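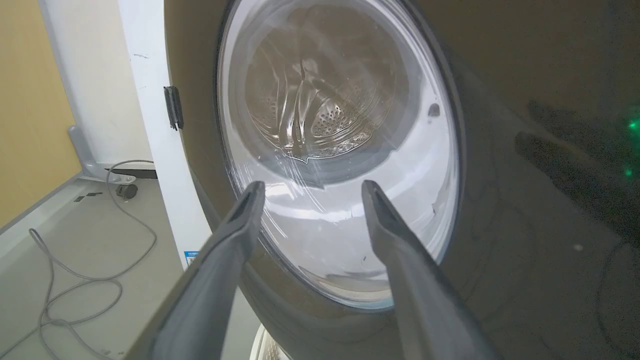
The gripper in front of the washing machine door, Kotau laundry, October.

Visit to the Kotau laundry

On Monday, October 4, 2021 our group went to see the laundry at Kotau, which washes for hotels and for two homes for older people. We were eleven visitors, most of us from small laundries, and I wrote my notes on the bus back. I ask the reader to forgive some holes in them.

Our guide was Branislav Rusnák, the shift leader. He began in the sorting room, where everything is still done by hand. Bags come in, people open them, and towels go to one side and bed linen to the other. He said that no change is planned in this room, as there are too many surprises in the bags -- glasses, keys, once a hearing aid.

After that we went to the small machines, where the arm works. The laundry uses them for personal clothes from the homes, which must not be mixed. The arm has two gray fingers, quite simple to look at, with a groove on the inner side. I had expected something more like a hand. The door of the machine is round, with thick glass, and through the upper part I could see the holes in the back of the drum. The glass shines very much, and a colleague from Mahama asked if this is a difficulty for the arm. Mr Rusnák answered that it was the main difficulty in the first weeks, together with dark machine fronts, and that they changed the lamps two times.

The control program is called Tinero. Every load gets a number in it, and the last one on the list during our visit was 1197. When a load cannot be finished by the arm, it waits for a person. Load 1012 was shown to us as such a case: a sleeve stayed in the door.

I was most interested in the people. Before, three workers on each shift were bending down to the drums the whole day. There are still three, but now one of them looks after the arm and the other two fold and check the clothes. They change places after the break. One lady told me her back is better, but she finds the work with the screen more tiring than she thought, and she misses talking at the machines. Another said she was afraid for her job in the beginning and is a little less afraid now. The pay is the same as before, and I heard from more than one person that it should be higher, as they had to learn the program.

We finished with coffee and a short talk by Camex, who do the service. It was mainly about prices and spare parts. The next visit is planned for spring, and who wants to come should write to me before the end of the year.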